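Search this site Enter keyword

News > Technology > Work and Home

Robots Are Still Slow at Clearing a Desk, Besine Test Group Says

Last updated: Tuesday, March 29, 2022

BESINE – Machines with two arms can now pick up a pen from a table in most cases, but it is too early to trust them with the small chores of a home or a shop. This is the opinion of Nermina Atanasov, who leads the practical tests at the automation company Zonix in Besine.

Her group has made 1,365 attempts at desk work since September. In these attempts the arms must take pens and markers from a table and put them in order. A person does one round in 25 seconds. The machines needed 600 seconds for the same round, and in many cases they did not finish it.

"People see one good grip and they think the problem is solved," said Ms. Atanasov. "A pen is thin, it rolls, and it lies each time in a different direction. For a shop worker this is nothing. For us it is the whole day."

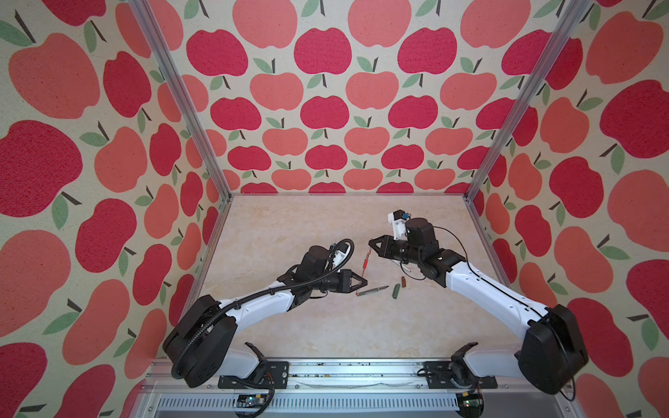
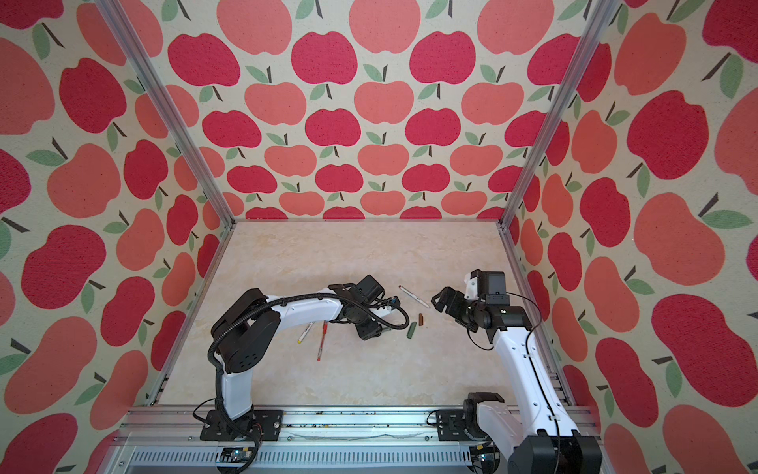
Two arms over the table with writing tools between them.

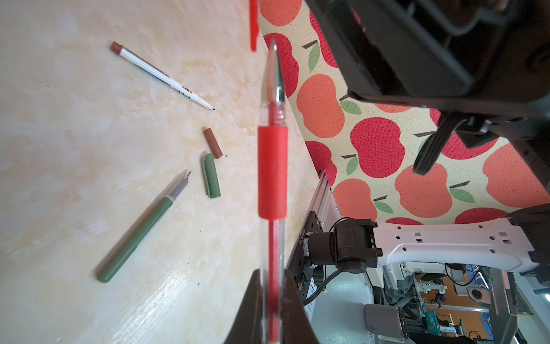 Small parts are the harder question

According to Ms. Atanasov, long objects give less trouble than short ones. A marker offers the fingers enough length to hold, while a cap must be taken very exactly. To put a cap back on its marker is more difficult again, as both arms have to agree on the position.

The stationery chain Cunommont, which has followed the tests, would like to use such arms for sorting returned goods. Its managers had hoped to begin a trial in a shop this year. They have now asked for another period of tests in Besine before they decide.

For private homes Ms. Atanasov is more careful. She does not want to give a year. "My own kitchen drawer would be too much for it," she said. "I would first like to see it work one full afternoon without a person standing beside it."

Zonix will continue with the desk work until the summer. After this, the group plans to try folding small towels.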